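Tuvgate Residents' Association
Shared Kitchen Working Group
Minutes of the August meeting

Present: Nawal Abdelaziz (chair), Torbjørn Forsberg, Helge Isaksson, Njål Kvam (minutes)
Apologies: Teodor Söderlund, who sent a four-page letter instead

The meeting opened at 7:05 p.m. in the shared kitchen, with everyone standing until Helge found the key to the chair closet.

1. Previous minutes
Approved with one correction. Torbjørn did not "storm out" during the faucet discussion. He left at a normal walking speed.

2. Worktops
The group has three quotes for replacing the worktops on the window side. Holmgren is the cheapest and can start in six weeks. Midero is the dearest and can start whenever we like, which Helge found suspicious. The third firm misread the drawing and quoted for a kitchen with two more corners than ours.

White was confirmed as the color, four years after it was first confirmed. Torbjørn again asked that his preference for dark green be recorded. It is recorded. 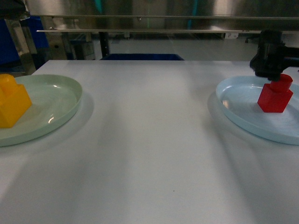 White tabletop, with green plate and yellow block.

Nawal reminded the group that the budget line is $1,326 and that this includes hauling away the old worktop. Holmgren's price does not include hauling. Helge offered his trailer. The group recalled the last time Helge offered his trailer and asked Nawal to get a price for hauling.

Action: Nawal to go back to Holmgren for an all-in figure before the next meeting.

3. Drawers and cabinets
The labels put up in spring have mostly held. The drawer marked "Lids" contains lids, as well as batteries, birthday candles and one half of a salad spinner. The drawer marked "Misc" is empty.

Torbjørn proposed taking the doors off the upper cabinets so that people could see where things go. Helge said he had lived with open shelves once and had spent two years dusting bowls. After a longish exchange it was agreed to take one door off and see what happens.

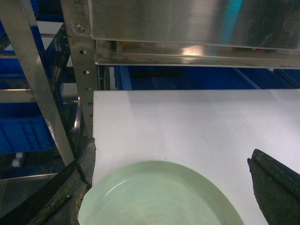 The door in question will be the one nearest the fridge, since its hinge is already most of the way there. Torbjørn will keep the door in his storage unit, along with the screws, in a bag, with the word "screws" on it. Helge asked for this last part to be minuted.

Action: Torbjørn to remove the door.

4. The oven
The Joltilis oven still runs hot on the left. Residents have adapted by turning their trays halfway through, or by baking only on the right. A repair visit would cost $373 before anyone opens a toolbox. The group felt that a laminated sign was better value.

Wording took 25 minutes. The agreed text is "Left side is hotter. Turn your tray." An earlier draft with the word "kindly" in it was voted down three to one.

Action: Njål to make the sign.

5. Teodor's letter
Nawal read out the first page and summarized the rest. Teodor would like the kitchen to be booked in slots of two hours, with a deposit of $100, returned if the stovetop passes inspection. He would be willing to do the inspecting.
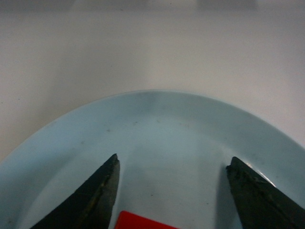 Helge thought the deposit was steep for anyone who only wanted to boil an egg, and asked whether the two hours included cleaning up. Nawal said page three covered this, and that it did not.

The group liked the slots and disliked everything else. Slots will be tried on weekends only, using the sheet on the inside of the pantry door. Nawal will write to Teodor and thank him for his thoroughness.

6. Any other business
The good bread knife is back. No questions were asked, as promised in the notice.

The meeting closed at 8:50 p.m. Helge locked the chair closet and has the key.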